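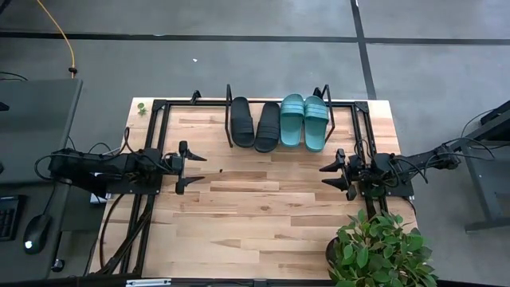

Estación bimanual Skolter: dos brazos enfrentados sobre mesa de madera, con un rack de alambre y cuatro sandalias.

Estación bimanual Skolter para enseñanza por demostración

La estación Skolter está destinada a centros de investigación, universidades y departamentos de ingeniería que necesiten enseñar tareas de manipulación a un sistema de dos brazos sin programar cada movimiento. La persona operadora realiza la tarea mediante mandos a distancia y el equipo registra las trayectorias, la apertura de las pinzas y las imágenes de todas las cámaras, sincronizadas en un mismo archivo.

La configuración de referencia emplea calzado abierto. Las sandalias de tira ancha constituyen un objeto de dificultad intermedia: admiten varios puntos de agarre, ceden bajo la presión de los dedos y deben quedar orientadas de manera uniforme. El ejercicio consiste en ordenar dos pares de distinto color, con cada par reunido. También puede registrarse la operación inversa.

Elementos incluidos en el suministro

Dos brazos con pinza paralela de dos dedos
Un mando de teleoperación por brazo
Cámaras de muñeca y cámaras fijas de entorno
Bastidor de perfil para fijación a mesa
Unidad de registro Cemton, con licencia de uso para 10 puestos
Manual de instalación y cuaderno de tareas

Las cámaras de muñeca acompañan a la pinza durante toda la maniobra. Su cometido es recoger la zona de contacto entre los dedos y el objeto, que las cámaras fijas pierden con frecuencia cuando un antebrazo se interpone. 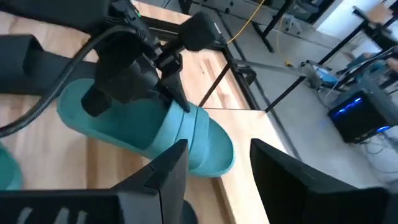 Para el agarre de piezas flexibles se recomienda aproximar los dedos a velocidad reducida y cerrar la pinza únicamente hasta que el objeto quede sujeto. La fuerza de cierre se limita desde la unidad de registro y el valor elegido queda asociado a cada demostración, de modo que puede consultarse al revisar la sesión.

El segundo brazo puede permanecer en espera o intervenir para corregir la posición de la pieza. Ambas modalidades se graban con el mismo formato. Las demostraciones interrumpidas no se eliminan de forma automática: se conservan con una marca propia y corresponde al centro decidir su uso.

El juego de calibración inicial comprende 58 demostraciones de la tarea de calzado, realizadas por personal formado. Se entrega como material de consulta y no sustituye a las grabaciones que el centro efectúe con su propia mesa, su iluminación y sus objetos.

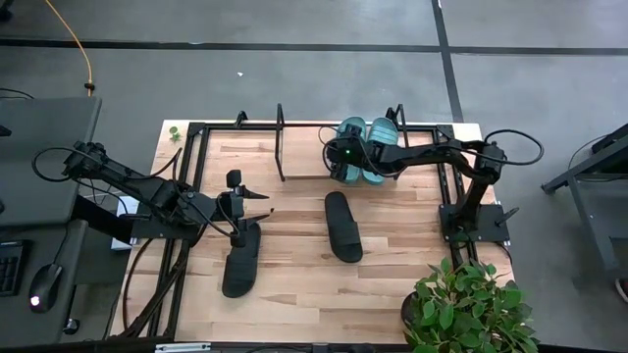
Departamento de Robótica Aplicada · Instituto Riquelme

El Departamento presta el servicio de puesta en marcha y la formación de las personas operadoras. El curso ordinario abarca 6 sesiones y comprende el manejo simultáneo de ambos brazos, la colocación de objetos entre demostraciones y la revisión de los archivos obtenidos. La próxima convocatoria se celebrará en diciembre.

Los dedos de repuesto Drumetti se suministran por separado, en juego completo para ambas pinzas, con la referencia 579. Su sustitución no requiere desmontar el brazo, aunque deberá repetirse el ajuste de apertura antes de reanudar las grabaciones.

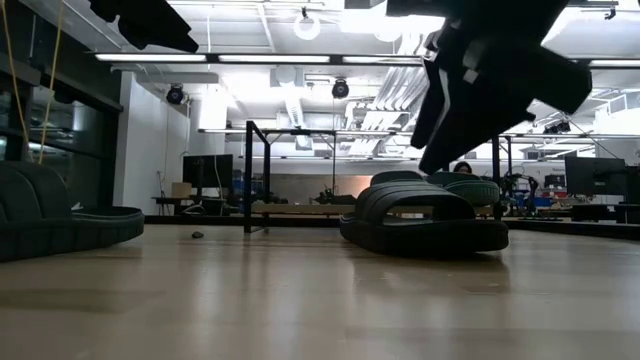
¿Es necesario colocar los objetos siempre en la misma posición?
Conviene variarla de una demostración a otra, dentro del alcance de ambos brazos. Un conjunto grabado con una única disposición inicial suele dar lugar a un comportamiento poco fiable cuando el objeto aparece desplazado o girado.

Solicitudes de presupuesto y visitas: Liette Gosselin, Departamento de Robótica Aplicada.
Ficha revisada el 04/11/2025.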